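Equipment review: Catine demonstration recording kit
Reviewed by Védís Vestergaard, 04/12/2019

The Catine kit is sold to groups that teach robot arms by example. An operator guides the arm through a task, and the kit stores the joint positions, gripper state and video from a fixed camera as one matched record. We bought a single licence in April and have used it for our work on taking apart discarded desktop computers.

Setting up was straightforward. The software found the arm at the first attempt, and camera alignment is handled by a short guided routine. The printed manual is poor, and several of its menu names do not match those on the screen.

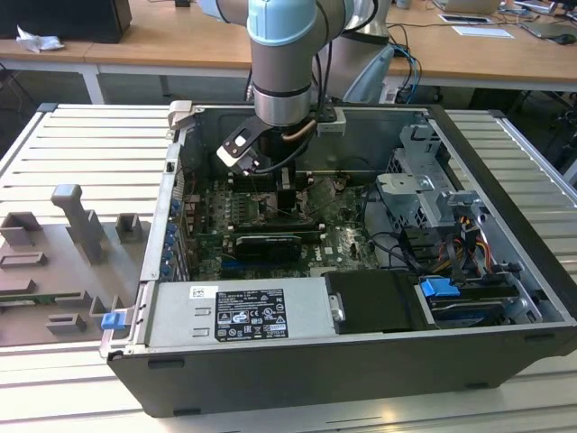
Department of Automation and Reuse, Learning Systems Group

Work inside an opened tower is a fair test of any recording system. The gripper has to come down from above into a case crowded with cables, cards and metal brackets, and small errors of timing between video and motion soon make an example useless. Of the 3911 examples recorded to date, 99 were rejected for timing faults. Our previous system, from Wostent, lost almost 448 in a shorter period.

Labelling is the weaker side of the product. Each example must be opened separately before its task name can be changed, and there is no means of marking a failed grasp while recording continues. Ngân Trịnh wrote a small script to deal with the first problem. The second remains, and operators keep a written log.

Support was courteous but slow. Two enquiries were answered within the week; a third, concerning export to the Malabanan format, is still open.

The group will renew its licence. Departments wishing to try the kit should apply to Ívar Sveinbjörnsson, who holds the bookings for the bench.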